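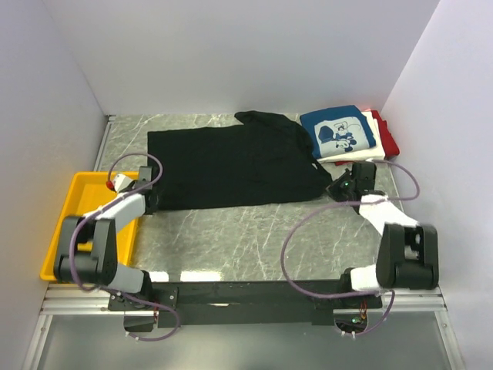 Figure 3. The two-arm folding cell at Vilturthorpe with a black garment on the table, the left gripper closed on its left edge. Folded clothes are stacked in the far right corner.

4.2 Laundry: where the trouble starts

I'll say this up front, as I was the one who argued for putting laundry in the study: I thought folding would be the easy chore. We had already spent a good while on wiping down surfaces and sorting cutlery, and both of those had given us fewer headaches than we'd feared. A shirt on a table sounded like a rest. It was the task that ate most of our spring, and I've rewritten this section more often than any other in the paper.

The set-up is the one in Figure 3. Two arms share a rail along the front of the table, white panels close off the back and both sides, and the tabletop is grey with a marble pattern. We didn't choose the marble look for science (it was the tabletop we could get), but it did us a favour, as a dark garment stands out well against it. Pale ones were another story, and I'll come to those.

The work splits into two jobs that people tend to lump together. The first is getting a garment flat. The second is folding it once it is flat. If you lay a T-shirt out neatly by hand and ask the arms to fold it, they look very clever indeed, and I suspect a fair few of the demos that get passed around begin at just that point. Ours don't. We drop the garment from above the table and leave it however it lands, and the clock starts there.

Flattening is slow. The black garment in the figure is mostly spread into a wide rectangle, but its upper right end is still bunched up, and a narrow bit of fabric, a strap or a sleeve, trails off towards the right gripper. I've come to think of this as the typical hard case. Most of the cloth is fine, so a crude measure of how much table is covered will tell you the job is nearly done, and yet you couldn't start a decent fold from there. A person would give it a shake or sweep a palm across it without thinking. Our arms have no palm to sweep with, so everything has to be done by pinching and pulling, one edge at a time.

We scored each attempt on a scale of 0 to 6, with two points for flattening, three for the folds themselves and one for putting the finished item on the stack. The stacking point was added late, after our first visit to the laundry at Gotstead, where the staff were quite polite about our folding but wanted to know why somebody still had to stand there and clear the table. Fair enough! A fold that has to be carried off by hand saves very little work.

We ran 16 garments through the full routine, each under both controllers. The Pinheiro controller plans a pull, carries it out and then looks again; Cestier keeps correcting as it moves. On T-shirts with some weight to them there was little to choose between the two. On thin or stretchy fabric, Cestier did better at the flattening stage, mainly by noticing sooner that the cloth had slipped out of a gripper. Pinheiro would carry on quite happily, drawing an empty gripper across the table, and only find out at the end of the stroke. I found this very funny for the first week or so.

Colour mattered more than I'd expected. Dark items on the grey top gave clean outlines but hid their own creases, so both controllers sometimes took hold of two layers where they wanted one. White items had the opposite fault — the creases showed up nicely and the hem got lost among the veins of the marble. We tried changing the lighting in June and it helped a little with the white ones. It did nothing for the black.

Prints gave us no bother at all, by the way. I'd worried that a big cartoon across the chest would be taken for an edge or a fold, and we never once saw that happen.

So, can a machine fold the washing yet? For a pile of similar T-shirts, with a person close by to sort out the odd tangle, I'd say yes, slowly. For a mixed basket out of a family's dryer, no. Turning a sleeve the right way out was beyond both controllers, and we took inside-out garments out of the scoring after the pilot. The times per garment are given in the next section, alongside those of the laundry staff, who were a good deal quicker and could chat while they did it.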